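The Blue Stuff

Florencio Iglesias buys cloth by the roll and keeps the ends. The shelves behind his shop in Darlow hold some 300 of them, folded and tied with string, and the blues take up more room than any other color.

"People ask for blue," he says. "Chairs, bags, covers for the car seat. It hides pen marks and it goes with jeans."

He sorts by feel first and color second. Smooth cloth goes on the low shelves and anything with texture goes at eye level, where customers will reach for it. A coarse weave shows its pattern best from close up, and he tells buyers to look at it that way before they pay. 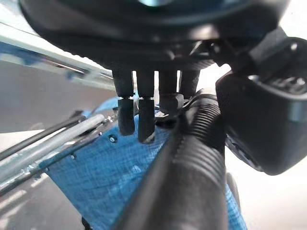 Bright blue with a fine crosshatched weave.

Idrisa Minja, who sews bags under the name Hestia, has been coming in since October. She spent $169 on her first visit and went home with more than she could carry in one trip. Her test for a textured fabric is simple – she folds it twice, presses the fold with her thumb and waits a minute. If the crease stays sharp, she puts it back.

She also washes a small square before cutting anything. Blue dye can run, and she once lost a cream lining that way.

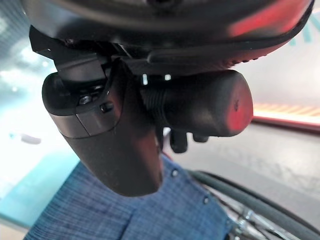
Fabric, up close.

For storage, both of them prefer rolling to folding, though Iglesias admits he lacks the space for it. Ends shorter than a yard go in a bin by the door at a flat price. The bin is refilled on Wednesday mornings, and the blues are usually gone by noon.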